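# Haushaltsrobotik

**Haushaltsrobotik** bezeichnet den Teil der Robotik, der sich mit Arbeiten in Wohnungen und ähnlichen Räumen befasst: Aufräumen, Tisch decken, Wäsche falten, Geschirr einräumen, Blumen in eine Vase stellen. Saug- und Mähroboter werden in der Literatur meist getrennt behandelt, denn sie bewegen sich zwar durch die Umgebung, fassen aber keine Gegenstände an. Der vorliegende Artikel behandelt nur Maschinen, die greifen, und die Frage, wie weit sie für solche Arbeiten heute brauchbar sind.

## Abgrenzung

In der Fabrik liegt ein Werkstück gewöhnlich an einer bekannten Stelle, und die Bewegung des Arms kann im Voraus programmiert werden. Im Haushalt fehlt diese Ordnung. Eine Tasse steht jeden Tag woanders, ein Handtuch hat keine feste Form, und eine Schublade klemmt vielleicht nur im Winter. Die Ingenieurin Gizella Mészáros hat dafür den Ausdruck »ungeordnete Griffe« vorgeschlagen, der sich im deutschen Sprachraum nur teilweise durchgesetzt hat. Einige Autoren zählen auch die Werkstatt und den kleinen Laden dazu, wenn dort häufig wechselnde Dinge von Hand sortiert werden.

## Technische Grundlagen

Verbreitet ist der Aufbau mit zwei Armen, die nebeneinander auf einer gemeinsamen Schiene oder auf einem fahrbaren Gestell montiert sind. Als Hand dient in vielen Fällen ein einfacher Parallelgreifer mit zwei Fingern. Kleine Kameras am Handgelenk zeigen den Gegenstand aus der Nähe, eine weitere Kamera überblickt die ganze Arbeitsfläche.

Die Steuerung wird heute oft aus Vorführungen gelernt. Ein Mensch führt die Arme aus der Ferne durch eine Aufgabe, die Bewegungen werden aufgezeichnet, und ein Modell lernt daraus, aus den Kamerabildern die nächste Bewegung abzuleiten. Die Qualität dieser Vorführungen ist sehr unterschiedlich. Miklós Pap, der in Jerngate mehrere solche Sammlungen betreut hat, empfiehlt, auch misslungene Griffe und deren Korrektur aufzubewahren, und nicht nur die glatten Durchläufe.

## Das Beispiel der Schnittblumen

Das Einstellen von Blumen in eine Vase gilt als gute Probe für zweiarmige Systeme. Der Stiel ist dünn und lang, der Kopf verhältnismäßig breit, und wenn der Greifer den Stiel zu weit oben fasst, lässt er sich schlecht in die Öffnung führen. Liegen mehrere Blumen übereinander, so bewegt sich beim Herausziehen der einen meistens auch die andere. In Versuchen werden gern künstliche Blumen benutzt, die viele Wiederholungen aushalten.

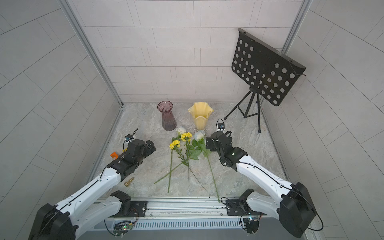

Schwierig ist außerdem die Vase selbst. Glas spiegelt oder lässt das Licht durch, und die Tiefe des Randes wird von den Kameras leicht falsch eingeschätzt. Ein schmaler Fuß macht das Gefäß kippempfindlich – ein Stoß mit dem Stiel kann dann genügen. Mit zwei Armen lässt sich die Aufgabe teilen: Der eine hält die Vase fest, der andere führt die Blume ein. Dafür müssen beide Bewegungen zeitlich gut abgestimmt sein.

In einer Versuchsreihe der Firma Sleiman wurden 300 Durchläufe mit je einer Blume ausgewertet. In 37 davon fiel die Blume vor dem Erreichen der Vase aus dem Greifer. Die Leiterin der Reihe, Gemma Zuccaro, wies selbst darauf hin, dass die Vase immer an derselben Stelle stand und das Ergebnis sich deshalb nicht auf eine Wohnung übertragen lässt.

## Stand der Entwicklung

Einzelne Aufgaben gelingen in einer vorbereiteten Umgebung inzwischen recht zuverlässig. Für das Falten von Handtüchern und das Einräumen von Bechern gibt es mehrere Vorführungen, in denen ohne menschlichen Eingriff gearbeitet wird. Offen bleibt dagegen die Übertragung auf fremde Räume. Ein Modell, das an einem bestimmten Tisch gelernt hat, versagt manchmal schon bei anderer Beleuchtung oder wenn ein unbekannter Gegenstand daneben liegt.

Auch die Geschwindigkeit ist ein Streitpunkt. Viele Filme werden beschleunigt gezeigt, was nicht immer angegeben ist. Der Hersteller Ballton veröffentlicht seine Aufnahmen seit Juli nur noch in Echtzeit; andere Anbieter, darunter Jolta, sind dem bisher nicht gefolgt.

## Kritik

Effie Tennant bemängelt, dass die Erfolgsquote als einzige Größe zu wenig aussagt. Eine Maschine, die jede zehnte Tasse fallen lässt, sei in der Küche unbrauchbar, auch wenn ihre Quote in einer Tabelle ordentlich aussehe. Nelu Olteanu vertritt eine mildere Ansicht: Für Menschen, die eine bestimmte Handbewegung nicht mehr ausführen können, sei auch eine langsame und beschränkte Hilfe von Wert, sofern sie bei einem Fehler sicher anhält.

## Siehe auch

- Parallelgreifer
- Fernsteuerung
- Lernen aus Vorführungen
- Assistenzrobotik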